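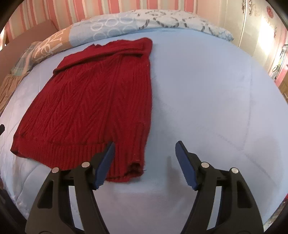
FOLDING A SWEATER, AND OTHER THINGS WE WERE NEVER TAUGHT
Speaker notes, Guilan Kang
Last updated: 15/08/2023

Opening (no slide change, leave the red sweater up)

Ask who folded a sweater this week. Wait. Ask who folded one well. Let the hands go down by themselves.

Say: I have given this talk in Nallham and in Nutau, and in both towns a man came up afterward to tell me he hangs his. I think about those men's shoulders. The sweaters' shoulders, too.

Point at the sleeve. It runs lengthwise over the body, and the cuff sticks out past the hem. Ask the room if that bothers them. It bothers me a great deal. The fix is one more fold at the elbow, two seconds of work, and I have skipped it myself for most of my adult life.

Part one: knits are thick

Shirt folding advice is written for shirts. A ribbed knit with a raised pattern has opinions. Fold it in thirds and you get a loaf. Fold it in half and you get a bigger, flatter loaf. At the top of the red one you can see what happens at every fold in a heavy knit: a fat band where you wanted an edge. Don't fight it. Put the fat end at the back of the shelf and let the neighbors deal with it.

(If they laugh, move on. If they don't, move on faster.)

Part two: use the bed

A bed is the best folding table in the house, and it's already paid for. Smooth the sheet first. Lay the sweater face down, sleeves in, then bring up the hem. Demo with the gray one from my bag - NOT the green one, it sheds.

Part three: check the cuffs while you're there

Folding is the only time most of us look at our clothes up close. There's a loose thread by the cuff on the slide, short and dark. Do not pull it. I pulled one in 1998... cut this story if we're past the 28 minute mark. Short version: I now own a vest.

Loose threads go through to the inside with a crochet hook. Hold up hook. Someone will ask where to buy one. Anywhere.

Part four: stacks

Six sweaters to a stack is my limit. Above that the bottom one becomes a rumor. Three if the shelf is over your head.

Practice round

Everybody folds what they brought. Walk the tables. Be kind about the cardigans - buttons first, then sleeves.

Room 1404 has to be cleared by the half hour, so start the questions while they're still folding. Spare hooks are in the blue tote. Count them back in.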